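Chapter 17
Continuity Records for Series Fiction

17.1 Scope of the chapter

Chapter 16 dealt with the style sheet for a single novel. A series needs a second document, kept separately, which holds the facts of the story world from one book to the next. Publishers call it a series bible, a continuity file or a fact sheet. In this text it is called the continuity record.

The style sheet governs how a thing is written: spelling, hyphens, capitals, the treatment of numbers. The continuity record governs what is true in the story. A character's eye colour belongs in the record. Whether the book prints "grey-green" or "grey green" belongs in the style sheet. The two are often combined in practice, and the combined file usually fails by the third or fourth title, when it becomes too long to check against.

Most of the worked material in this chapter comes from the Hiltau books, a romantic suspense series of four novels published by Prallance. The four run to 1248 pages in paperback. The record was begun after the second book, so its early entries were taken from print and its later ones from manuscript. The difference matters and is discussed in 17.4.

17.2 What an entry contains

An entry has a headword, a statement of fact, and a source. The source gives book, chapter and page, or chapter and paragraph where pages are not yet fixed. An entry without a source should be treated as a query.

The statement should use the author's own words where these are short. The editor should resist tidying them. If book one says that the ferry to Umali takes "most of the morning", the entry reads "most of the morning" and does not read "three hours". A later book may then give a figure, and the figure can be tested against the phrase.

Entries fall into five classes:

Persons
Places
Dates and elapsed time
Objects
Knowledge (who has been told what, and when)

The last class causes the most errors in romance and in mystery. A character who learns of an engagement in chapter 19 cannot allude to it in chapter 12. Knowledge entries are treated at length in Chapter 18.

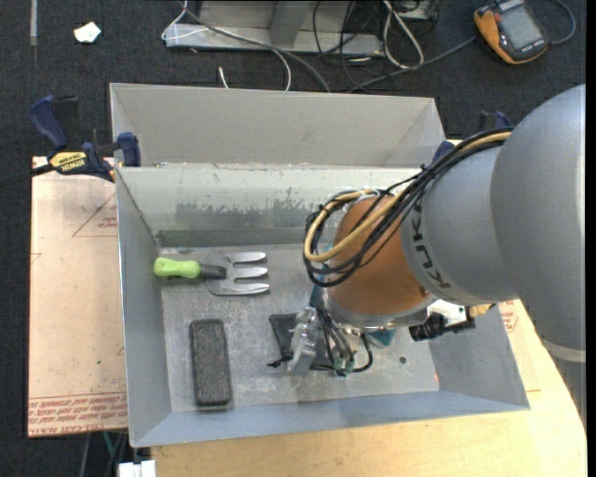
Objects are recorded when they are described more than once, or when the plot turns on them. Machinery, vehicles and weapons need more care than furniture, as readers who know the subject will write in. The physical description is entered from the general to the particular. For an industrial robot arm this might run: body grey, wrist joint copper-orange, maker's name KUKA in dark letters on a grey section; cables black, one thicker and tan-yellow; small black cable tie, tail left on. The final item looks trivial. It is the kind of detail an author may use as a clue two books later, and it should be entered at first mention - the cost is one line. Function is entered separately from appearance, and only when the text states it.

17.3 Level of detail

A record can be too full. The first draft of the Hiltau record held an entry for every meal, and the editor could not find the entries that mattered. Prallance now asks for up to 40 entries per chapter, with the limit applied after the first full read. Entries are cut in this order: meals, weather, clothing worn once, minor premises not named.

Weather should be kept where it fixes a date. In the second Hiltau novel the road to Prorkis is closed by flood in June, and three later scenes depend on the closure. The flood is entered under Dates, with a cross-reference under Places.

17.4 Print and manuscript sources

Where a published book and the author's notes disagree, the published book prevails. Readers have seen the one and have not seen the other. The author may decide to change a published fact in a new edition, in which case both versions stay in the record, each with its edition marked, until the earlier edition is out of sale.

Facts taken from manuscript are provisional. They are marked with an asterisk and confirmed against final proofs. The usual fault is to confirm them against the copyedited file, which may still be altered by the author at proof stage. A changed surname at that point will pass unrecorded, and the next book will be edited to the old one.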